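7 Jul 2019
Posted by Narayanan Murthy

Back on the tidying job after a week of cable faults, so I'm writing this down before I forget what we changed. Abdelkrim swapped the finger pads and I slowed the closing speed, and then we let it have a go at the desk-clearing list again. Same question as in February, when Berkon first asked us — could you leave one of these alone with a messy table and come back to a clear one? My answer then was no. My answer now is no, but I'm a lot more cheerful about it!

Soft things are fine. Anything chunky that stands up by itself is fine too, as long as the arm comes in from the side and doesn't try to be clever from above. What still gets us is the thin flat stuff. A ruler lying flush on a table is a horrible thing to pick up (try it yourself with two fingers and no nails) and the planner keeps wanting to press straight down on it. Abdelkrim reckons we should slide it to the edge first, the way you would with a coin. I think he's right, but that means a second planner step and I'd rather not touch that code before the Vinbridge visit.

Pens are a nuisance in a different way. Picking up is all right, getting the thing to go in the pot point first is another matter. We allowed 42 seconds per item and the pen ate the lot, twice.

Bottles roll. I've put the side grasp back to the old width and told it to close over the middle, label and all.

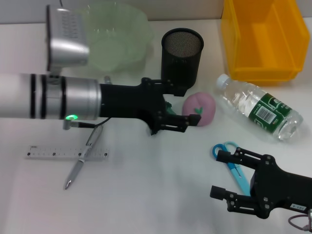
Anyway, I still want to run 500 picks with the new pads before anyone quotes a success rate at me. The old set did 956 before the rubber started lifting, so I'd like to know whether these get past 1,000.

Scissors stay on the list, closed only for now. Handing them from one arm to the other can wait until I trust the release.

To do: ask Admasu for the softer pads, check the left wrist offset again, and Abdelkrim to write up the slide-to-edge idea so we can argue about it properly.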